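# How Does a Robot Learn to Fix a Computer?

When an old computer stops working, most of its parts may still be good. Someone can take out the good parts and use them again. It is slow work, and people at the Keltelwood lab in Wandton want to know if a robot can help.

Their project is called Julta. It studies one question: can a robot learn a job by practicing it many times, the way you learn to tie your shoes?

First, a person moves the robot through the job. The robot's computer saves every move, such as how far the arm turned and when the gripper closed. One time through the job is called a **demonstration**. The Julta team saved 2000 demonstrations before the robot tried anything alone.

Next, a program studies all of them. It looks for what stays the same each time. A hard drive, where a computer keeps its files, has to be lined up with its slot. If it is tilted too far, it gets stuck. 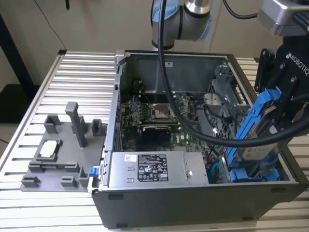 *The gripper holds a hard drive in a blue plastic caddy over an open computer. The square socket on the green board is where a processor goes.*

Then comes the test. The robot tries the job without a person moving it, and the team writes down whether each try worked. A try counts only if the part ends up all the way in its place. Almost in is marked as a miss.

In the first test, the robot made 3720 tries and 1381 of them worked. That is a little more than one out of three. The team looked at the misses and found that many happened at the very end, when the part touched the edge of the slot. The robot kept pushing when it should have backed up.

So the team recorded new demonstrations. In these, the person made a small mistake on purpose and then fixed it. The robot could now learn what to do after a bad start. The second test is still going on.

**Words to know**

- **Gripper:** the part of a robot that holds things, like a hand.
- **Processor:** the chip that does a computer's calculating.
- **Caddy:** a small tray that holds a hard drive.

**Try it yourself:** Close your eyes and put the cap back on a marker. What do your hands do when it doesn't fit the first time?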